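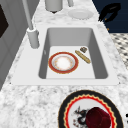 March 6, 2025 – farm workshop, Radberg block

Post hole auger first. Gearbox weeping oil again from the bottom seal, same side as last time. Pulled it, old seal had gone hard and there's a groove worn in the shaft where the lip runs. New seal in, pressed 3 mm shallower so it sits on clean metal. Filled with gear oil and left standing on cardboard overnight. If there's a spot in the morning the shaft needs a sleeve and I'm not doing that before fencing is done.

Shear bolts – we are down to 5. Do NOT use the high tensile ones out of the coffee tin, that is how the last coupling got chewed up. 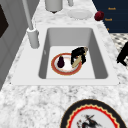

Fencing count for the creek side of Wakau: 57 posts still to go in, treated pine, already stacked by the gate. Strainers are in. Ground is hard as a road past the second bend so water the holes the night before, auger was just polishing the clay. Wire is fine, 200 m on the part roll plus a full one still wrapped. Need more staples, the barbed kind.

Ute trailer: left hand bearing rumbles. Repacked it, no better, so the cup is pitted. Ordered a kit through Mollel, they said Tuesday. Don't cart gravel with it untill then, light loads only. Right side was fine but greased it while I had the jack out.

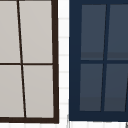
Grader blade. Cutting edge is worn to the bolt heads at one end, good at the other. Flipped it end for end, should get us to September. Two plow bolts spun and had to be cut off, replaced with what was in the drawer, slightly long but they clear.

Tried the Brulline pump on the header tank. Primes okay, drops off once the trough float opens. Checked foot valve, fine. Suction hose has a soft spot near the camlock and I think it is collapsing in on itself. Swapped to the stiff hose off the sprayer – steady pressure after that. Sprayer now has no hose. Somebody get a length of the ribbed stuff next time in town.
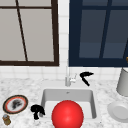
Tractor hours not written in the book again, whoever had it on the slasher pls fill in. Air filter knocked out and put back, fuel filter is due. Front left tyre loosing a bit each week, valve core probably, soapy water on it first before pulling the wheel.

Still to do: auger check in morning, sharpen slasher blades, weld the gate hinge, find the other grease gun.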